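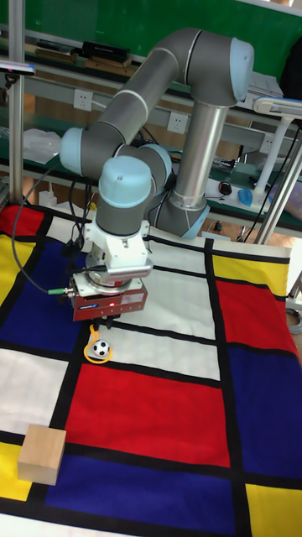 Nappe Nostano, motif grille

Jomura - Linge de table et tapis de plateau
Prix : 67 €
Disponibilité : en stock, expédition depuis l'atelier Parnusik

Il y a des nappes qui savent se faire oublier. La Nostano a d'autres projets. De grosses lignes noires, du rouge, du bleu foncé, du jaune, du blanc pour laisser respirer les convives : si votre service à fleurs est susceptible, mieux vaut le prévenir.

Le motif est imprimé en grands rectangles inégaux, et deux coins ne se ressemblent jamais. Inutile donc de chercher le sens de pose, il n'y en a pas. Les perfectionnistes y passent une soirée, les autres mettent le couvert. 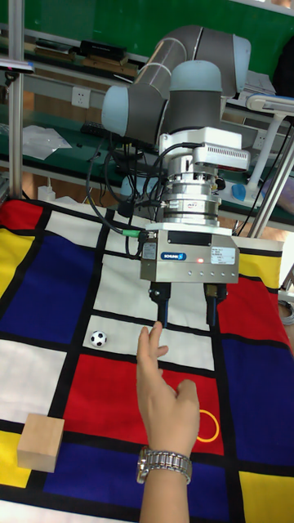 Nostano à plat, avec petit ballon, cube en bois clair et anneau orange (accessoires non fournis).

Côté usage, elle fait très bien son métier de nappe, mais nos clients la détournent volontiers en tapis de jeu. Un rectangle devient un but, un autre un parking, et le règlement change toutes les dix minutes au profit du plus jeune joueur. 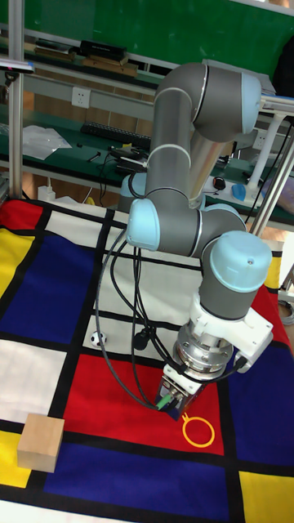

Le rouge est franc. Nous avons reçu des courriers demandant une version « plus douce » ; elle existe, s'appelle Gough, et elle est beige. Elle se vend bien, ce qui nous attriste un peu.

Entretien
Lavage à 60 °C maximum, à l'envers, sans javel. Repassage sur l'envers également. La sauce tomate se remarque peu sur les panneaux rouges - nous ne vous encourageons à rien. Sur les blancs, agissez vite.

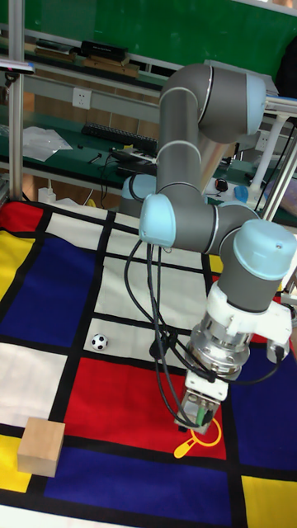 Pour une table très longue, deux nappes posées bout à bout font l'affaire, à condition d'accepter que les lignes noires ne se raccordent pas. Nous avons essayé 21 combinaisons à l'atelier avant d'aller déjeuner.

Livraison et retours
Comptez environ 10 jours. Retour accepté si la nappe n'a pas été lavée, ourlée ou transformée en cape. Prochain réassort de la Gough beige : février.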